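Sorting the Odds and Ends at Tirncombe
Posted 2023-02-23 by Gyula Deák
Filed under: Household, Storage

Readers of this page will recall that the household moved from Serkcombe to Tirncombe last July, and that a number of containers were put away unopened. The present entry records the arrangements since made for small articles which belong to no particular room.

It was decided at the outset that no container should hold items from more than one category. This rule was abandoned on the second evening. A hairbrush, a bowl and a soft toy have nothing in common on paper, yet in a family house they are forever found together at the foot of the stairs, and a system which ignores this will not be kept up. One open bin was therefore set aside for mixed articles, to be emptied every Thursday.
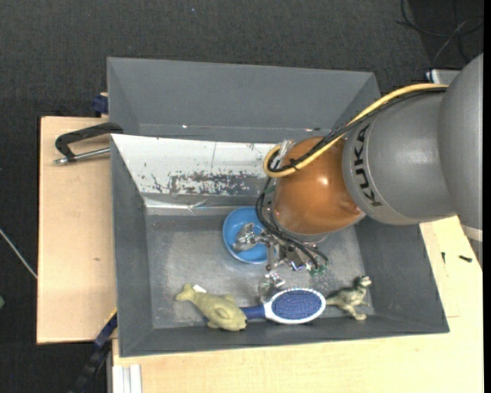
The weekly emptying takes 15 minutes when it is done on time and considerably longer when it is not. Each article is returned to its proper shelf. Hairbrushes go upstairs to the bathroom drawer. Bowls are washed before they go back to the kitchen, whether or not they appear to require it. Toys are given to their owners, who are asked to put them away themselves — a request met with varying success.

Open bins have been preferred to lidded ones throughout. My late aunt in Tanusitz kept everything under lids, and it was the custom of that house to buy a second pair of scissors before looking for the first. Where dust is a concern, a folded tea towel laid across the top is sufficient.

Labels have been written by hand on brown card and tied on with string. Printed labels were tried and came away within 17 days.

The Hajdu cupboard on the landing remains to be dealt with. It is 30 centimetres deep, too shallow for the larger bins, and for the present it holds spare bedding and the Christmas candles. Measurements for a lower shelf have been taken and will be given in a later entry, together with the cost of the timber.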